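About Us

Plulent School of Home Sewing and Repair, Dosthorpe

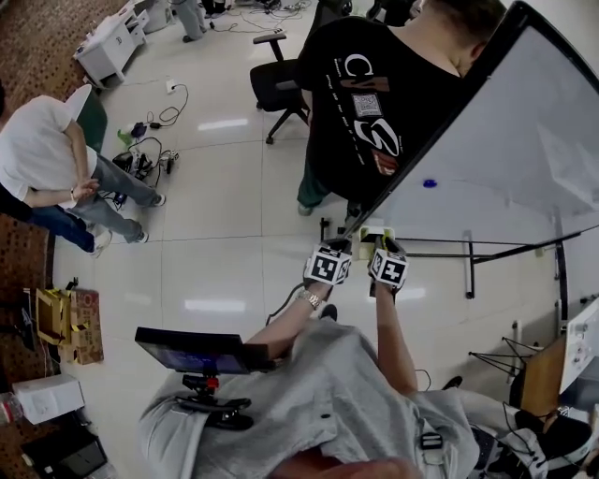

Plulent is a small school where adults learn to sew, to mend and to alter their own clothes. We work in Dosthorpe, on the upper floor of a former shoe shop, and we have been teaching here since the first group of students came up the stairs with their own machines in their arms. At that time we had three tables, one iron and no curtains. Today we have a full program of courses, a library of patterns and a repair evening that is busy all through the winter.

The school was started by Etelka Szekeres, who still teaches most of the evening courses. Etelka learned the trade in a workshop for ladies' coats, where a new person spent the first months only on buttonholes and hems. She does not teach in this way, but she kept from those years the opinion that a hem tells you everything about a garment. When students bring a coat or a dress to the first lesson, she turns it inside out before she looks at the front.

Meirion Powell joined the school later. He came as a student, because he wanted to repair a tent, and he stayed for every course that we offered. He now teaches the machine courses and looks after all the equipment. If you write to us with a question about your sewing machine, it is Meirion who will answer you, and his answer will probably be longer than you expected.

What we teach

Our courses are made for people who have a normal life with work and family, and who can give to sewing one evening in a week or one morning. We do not prepare students for a profession. From time to time a former student opens a small alteration business, and we are happy about this, but the usual student wants to shorten trousers, to change a zipper, or to make a simple skirt that fits well.

First Seam is the course for beginners. You will learn to thread the machine, to wind the bobbin, to sew a straight line and a curve, and to press the seam open. In the second half of the course you make a cotton bag with a lining and after it a pair of pajama trousers with an elastic waist. We chose pajama trousers because the two legs are the same, so every student sews everything twice, and the second leg is always better.

Good Repair is the mending course. It is taught mostly by hand. We show how to darn wool, how to patch denim from the inside, how to close a tear along a pocket and how to attach a button on a thick coat with a thread shank, so that the cloth does not pull. Students bring their own things for repair. Please wash them first.

Alterations is for those who already can use a machine with some confidence. In this course we take in side seams, move darts, shorten sleeves with a cuff and replace linings. It is a slower course, and many evenings are spent on pinning and on trying again. We ask that students bring clothes which they really wear, as it is difficult to have patience with a jacket that you do not love.

Patterns from Zero is our newest course. You draw a skirt block and a bodice block from your own measurements, first on paper, then you cut it in cheap cotton, fit it, correct it and draw it again. It requires a little arithmetic and a lot of erasing. At the end you have two blocks on heavy card, and from these you can develop many other garments at home.

How we teach

We keep the groups small, so that the teacher can sit down next to each student several times during one lesson. Sewing is learned with the hands, and often a problem which takes ten minutes to explain can be solved when somebody puts a finger on the cloth and says "hold here." We also demonstrate each step at the big table before students go back to their own places, and you may ask to see it again as many times as you need.

Every student receives a printed course book. The drawings in it were made by Etelka, and the text was corrected by several patient students, whom we thank. The first edition of the book had 32 pages. The present one has 62, as each group asked some question which we had not thought to answer before. If you have an old copy at home, you can bring it and exchange it for the present one without payment.

We do not give grades. In the last lesson each student shows a finished piece and tells the others what was difficult. Some students prefer not to speak in front of the group, and in this case it is fine to put the piece on the table and let the others look at it.

Mistakes are a usual part of the lesson. You will sew a sleeve in the wrong way around, probably more than once, and you will have to open the seam. For this reason the seam ripper is the first tool that we give to you, and we ask you to write your name on it.

Our rooms

The main room has windows on two sides, and in the morning the light is good enough to sew black thread on black cloth. For the evening courses each place has its own lamp. The cutting table stands higher than a kitchen table, at a height which is kind to the back. The ironing corner is next to the door, with two boards, a sleeve board and a wool pressing cushion that Etelka brought from her old workshop.

You do not need to own a sewing machine to study with us. We have school machines, all mechanical, all of the same type, so that the explanation is the same for everybody. If you have your own machine and want to learn on it, bring it together with the foot pedal and the manual. The foot pedal is forgotten more often than any other part.

At the back there is the pattern library. It began with two boxes from a dressmaker who retired, and it grew when people in the neighborhood cleaned their attics. There are now 855 patterns, sorted by type of garment and then by size. Students may trace from any of them on our paper. We ask you not to cut the originals, even if your size is the largest one on the sheet and it seems easier.

Please note that our rooms are on the upper floor and the building has no elevator. If the stairs are a difficulty for you, write to us before you register. We hold one First Seam course each year in the ground floor room of the Riltik reading room, on the next street, and we can carry machines and tables there.

The repair evening

Once a month, from six o'clock, the school is open for everyone. You can bring a thing that needs mending and sit with us, use the machines and ask for advice. There is tea. There is no fee, but there is a tin near the door for thread and needles, and what you put in it is your own decision.

We would like to be clear that it is not a repair service. Our teachers will show you how to do the work, and they will help at the difficult places, but you will hold the needle. Some visitors are disappointed by this at the start. Many of them come back the next month with another piece.

The busiest repair evening of the year is in January, when everybody has discovered what happened to the winter coats. In that month please come early, or be ready to wait for a machine. Handwork places are nearly always free.

Materials

For First Seam all the material is included in the fee. For the other courses you buy your own cloth, and in the first lesson we talk about what to choose. We recommend the fabric store Grajales, where the staff know our course list and will cut also small amounts. You are free to buy in any other place, and an old bed sheet is a very good material for a first try.

We keep in the school a basket of remnants, which students may use without asking. If you have clean pieces of cotton, linen or wool that are larger than a handkerchief, we are glad to receive them. We cannot accept fur, leather or curtains with rubber backing, since our machines do not sew them well and we have no place for storing.

What we believe

We started this school with the simple idea that a person who can mend a thing will keep it longer. We still think so. Clothes have become cheap, and often it costs less to buy a new shirt than to pay for a new collar. But when you have turned a collar yourself, you look at shirts in another way. You begin to notice which seams are strong and which cloth will last, and you buy with more care.

We also believe that it is good to sit in a room with other people and do quiet work. Many of our students did not know each other before, and now they travel together to fabric fairs and lend each other their buttonhole attachments.

Registration and questions

New courses begin in fall and after the winter holidays. You can register with the form on the Courses page or in person during the repair evening. A place is reserved for you when we have received the deposit. If the course is full, we will put your name on the waiting list and write to you when a place becomes free.

If you are not sure which course is the right one, come by and bring something you have sewn, even if it is not finished. Etelka will look at it and tell you where to begin. She will look at the inside first.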